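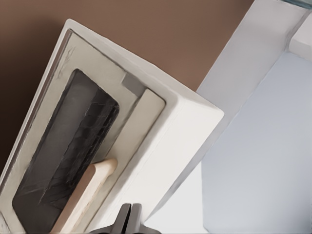

图1

老住宅区的夜间噪声主要从哪里来？主要来自室内，尤其是楼板和管道传递的低频振动，街道交通只排在第二位。

4.2 夜间低频声的传播路径

这个结果让我们相当兴奋！Gestordale小区建于2000年，外墙和窗户都换过一轮，居民却一直反映夜里“嗡嗡”作响，换窗之后反而听得更清楚。我们在169户住宅中布设了声级计，连续记录四个夜晚，共得到210段可用录音（其余录音因风噪或电量不足剔除）。把录音与楼层平面逐一对照，规律一下子清晰起来：卧室紧邻管道井的住户，低频段声级明显偏高，而且越靠近设备层越突出；临街与否，影响小得多。

更有意思的是时间分布。交通噪声在午夜后迅速回落，管道振动却几乎不变，于是背景一安静，它就凸显出来，这与居民的描述非常吻合。Radonjić小区的对照数据也呈现同样的走势，只是那里的管道井与卧室之间隔着一条走廊，峰值要低一些。

分析时我们采用Kirolar加权法，对短促的关门声、脚步声作了剔除，参数设置见附录。12月的补充测量覆盖了供暖期，水泵转速较高，低频峰值随之向上移动，这一点很值得继续追踪。管道支架加装弹性垫层后的变化，将在下一节结合Jelico楼的改造数据讨论。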